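Gridau: Walking Tour and Pilgrimage Route Data
README, last revised Mar 28, 2019

Gridau is a set of 300 multi-day itineraries, typed up from tour operators' leaflets and cleaned until they stopped contradicting themselves within the same page. Contradictions between pages are still in there.
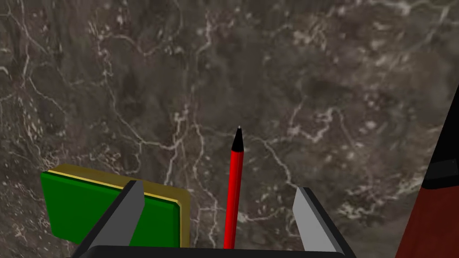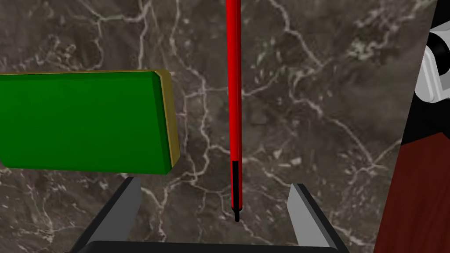
The set began with the Dolis route, a seven-stop shrine circuit that every operator sells and no two operators describe alike. Some drive it in two days, some in four, and one leaflet has you eating lunch in Niltham before you have left Aguiar. Maribel Ccori put the first batch on a map by hand, and the road lines came out looking a lot like the pale veins in the marble, wandering off and forking for no reason a bus driver would accept. We redrew them from the operators' own stop lists.

Contents

stops.csv: 1,355 rows, one per stop, with itinerary number, day, order and place name
legs.csv: distance and driving time between stops, as printed
meals.csv: breakfast, lunch, dinner, or "refreshment" (usually tea)
notes.txt: things that fit nowhere else, including a long quarrel over a ferry

Known problems

Distances are whatever the leaflet said. The longest single day claims 800 km with two temple visits and a relaxed evening. We left it in as a tribute.

Place names keep the operator's spelling. Ivone Falcão made a lookup column for the Aguiar stops, where one village appears under 7 spellings. The Niltham stops have no lookup yet.

Driving times assume no traffic, no livestock and no passenger who needs the restroom. Add your own.

"Overnight" means the bus stops. It does not always mean a hotel. Check meals.csv for dinner before you get your hopes up.

August departures are flagged with an R for rain. Several operators deny this.

Use

Free to copy, with a mention of Gridau. Please don't plan a real trip from legs.csv alone. Corrections are welcome if they come with the leaflet, both sides scanned, small print included.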